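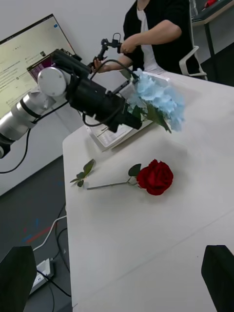 Unit 3: Sorting and Conditioning Artificial Stems

Before anything goes into a vase, the stems get laid out flat and sorted by the job they will do. Floral designers use four groups: line, focal, filler and foliage. A focal flower is one large bloom that can hold attention by itself, like the red rose lying alone near the middle of the white table, with its petals fully open. The pale blue flowers are better used in a bunch, where the ruffled petals run together into one soft patch of color. A stem can change groups from one design to the next, so sort again each time you start.

Stem length. Artificial stems are sold long and cut down. The Dullholm stock we use in class has a wire core, so use the wire cutters and leave the scissors in the drawer. Start with a focal stem one and a half times the height of the vase. Cut less than you think you need. You can bend an extra inch under, but you can't put it back.

Leaves. Most leaves arrive folded against the stem from packing. Open them by hand, starting at the bottom. Leaves close under a bloom should tilt out so the flower has something to sit on. A leaf that would end up inside the neck of the vase comes off and goes in the foliage box.

Petals. Push a finger gently between the layers and work outward. Fabric petals that have creased can be steamed from a distance. Do not steam foam or latex.

Color. Red comes forward and pale blue drops back. If you use both, place the red lower and nearer the front, and let the blue spread to one side. Add green between them before you add a third color.

For next time: read the Zasel booklet, section 5, and bring one focal stem and one bunch of filler. Sort them before class starts.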